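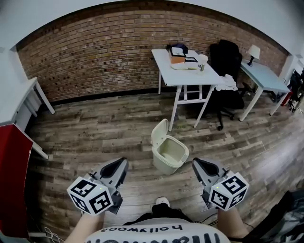

# The Upgrade That Fixes Everything

The box from Jerkero costs $396 and weighs less than a sandwich. It holds a set of shielded motor cables, a bag of clip-on ferrites, a filter for the spindle drive and a folded card that promises "an end to lost steps." If you own a benchtop CNC router and have ever watched it wander off line in the middle of a job, you know why people buy it. I know too. I bought one.

Lost steps are the hobby machinist's version of back pain. Everyone gets them, the causes overlap, and there is a product for every theory. The controller sends a pulse, the motor is supposed to move one tiny increment, and now and then it doesn't, or it moves when no pulse was sent. You find out when a pocket lands a hair to the left of where it should be, or when the bit plows through a clamp. Over the last few years a whole shelf of accessories has grown up around one explanation for this, electrical noise. The makers of those accessories would like you to stop looking once you've heard it.

Noise is real. A spindle drive chops up its output at high speed to control the motor, and the cable between the two makes a pretty good antenna. Run that cable alongside a limit switch wire and the controller may see switch hits that never happened. Swapping in a properly grounded shielded cable can cure that in an evening. My quarrel is with the distance between that plain fact and what gets printed on the boxes.

Take the Jerkero card. It says the cables are "tested to 500 hours of continuous motion." I wrote to ask what motion, at what bend radius, and what counted as a failure. The reply thanked me for my interest and attached the same card as a PDF. A flex rating without a bend radius doesn't mean much. Any cable will survive a long time if you barely bend it, and most decent ones will die early in a drag chain that's too tight.

Stilix, which sells a competing kit, takes a different route. Its sales page has a graph with a jagged line marked "before" and a smooth one marked "after." There are no units on either axis. I asked for the units. I'm still waiting.

## A man with a scope

Malachy Ó Dubhghaill repairs control cabinets for sign shops and cabinetmakers, and he has opinions about ferrites. He agreed to spend a Thursday in my garage on the condition that I not touch anything until he'd looked at it.

He ignored the new kit. He unscrewed the cover of my spindle drive, put a meter on the ground lug, and wiggled the wire. The reading jumped all over the place. The crimp had been squeezed onto the insulation instead of the copper, and it had probably been that way since the machine was built.

"You could have wrapped this thing in gold," he said. "There was no place for the noise to go."

He redid the crimp. Then he went over to the X axis and took hold of the coupling between the motor and the screw. It slipped under his hand. One set screw had backed out far enough to leave a bright ring on the shaft. That slip would have looked exactly like lost steps on a finished part, and no shielding on earth would have helped it.

With both of those fixed and the old cables still in place, we ran the job that had been failing all month, a drawer front with a repeating border. It came out right. We ran it again with the spindle turned up and it came out right again. Malachy clipped his scope probe to the limit switch line and found a little fuzz, well under what the input would take for a signal.

Then we installed the $396 kit, because I'd paid for it. The fuzz got smaller. The drawer front looked the same.

One machine in one garage is thin evidence, and I wouldn't hang a verdict on it. A longer spindle cable, a cheaper controller or a welder next door might have given the kit something to do. Malachy has seen shops with 50 feet of unshielded wire strung along the ceiling, and in those places he orders good cable without a second thought. He just orders it off a reel, by the foot, from an electrical supplier.

## What the money buys

So what is in the box? I cut the end off one Jerkero motor cable. (It was too long anyway.) There's a foil wrap, a drain wire and a thin braid, all perfectly respectable. The connectors are molded nicely. At the controller end the drain wire is brought out to a ring terminal. At the motor end it stops short, which is the usual practice on low-voltage motor runs and keeps you from building a ground loop.

The instructions then tell you to attach the ring terminal "to any metal part of the enclosure." Mine is powder-coated. So are most of them. Bolt a ring terminal to powder coat and you have grounded your shield to paint. Nothing in the instructions mentions sanding down to bare metal or running to a common ground bar, and I think a fair number of these kits must be sitting in cabinets right now doing nothing at all.

The Rindano kit does better here. It's the plainest of the bunch, with a bare ground bar, star washers and a single sheet that shows where everything lands. It also says, in small type, that you should check your mechanical connections first. I'd print that in large type, but then I don't have to sell the things.

Machine builders could settle much of this by wiring the machines properly to begin with. Ní Chonaill, whose routers turn up in a lot of school shops, now lists shielded spindle cable as an "industrial option" at extra cost. I find that hard to swallow. A cable that keeps the limit switches working belongs with the limit switches, on the base price. Calling it industrial makes the buyer feel that the standard machine is fine for people who don't mind where the cut goes.

I've left the Jerkero cables on. They're tidy, and pulling them out of the drag chain would be a miserable job. The ferrites went into a drawer. Malachy took home the filter to see what was inside, and he called in October to say he'd found 2 capacitors and a choke, good parts, mounted on a board with space for several more that hadn't been fitted. He wanted to know if the card said anything about that. I looked. It has a paragraph on peace of mind.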